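Wrist pain and "ergonomic" mice, worth 40 quid or not?
Started 1st October in Desk & Home Office

marshpenny
Had an ache in my right wrist since spring. Work want to buy us all the Grundum vertical mouse and the leaflet says it "ends strain in 15 days". Ends it how? No study named, no small print. Has anyone had one for longer than the fortnight it takes to write a glowing review?

tidewrack7
I had the Grundum for 7 months. Wrist a bit better, thumb a lot worse. I'd moved the ache, basically.

oldkettle
Disagree. Mine's been great and I do invoices all day. You have to lower your chair as well, which people skip and then blame the mouse.

marshpenny
So was it the mouse or the chair?

oldkettle
Both, I'd say. I changed them the same week.

marshpenny
Then you can't know, can you.

brackenfold
I wouldn't spend the money. Went back to a plain one with a wheel and a button under it and take more breaks. Same wrist, no worse.

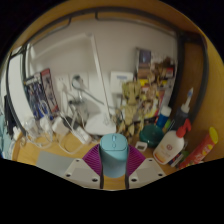

Plain light blue mouse, nothing vertical about the shape.

tidewrack7
Nice colour. Is that the Tunent?

brackenfold
No idea, it came out of a drawer.

oldkettle
The shop page for the Grundum has 866 reviews and most are four stars or better. They can't all be wrong.

marshpenny
They can all be written in the first week, though. I sorted by oldest and hardly anyone had come back to update theirs.

tidewrack7
Try your left hand for email before you buy anything. Slow for a few days but free.

marshpenny
Will do that, and raise the chair thing with work. If it still hurts in December I'm seeing the GP and leaving the leaflet on the desk.

oldkettle
Lower the chair. Not raise.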